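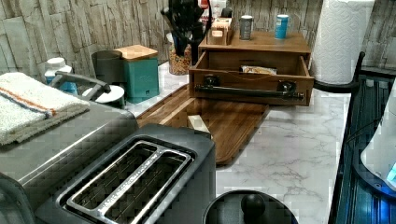
3.2 Worktop storage

Households in the Wenddale sample kept far more on the worktop than in the cupboards above it. Of the 19 kitchens visited in June, 18 had a toaster out all the time, usually with other appliances close by (Figure 2). Dry goods stood in jars and canisters towards the wall – a habit Rawat and Nishad also noted in Horkness.

Flat tops of appliances were often used as extra shelves, mostly for towels and post. Residents seldom counted this as storage when asked.

Figure 2. Worktop with toaster, canisters and wooden organiser.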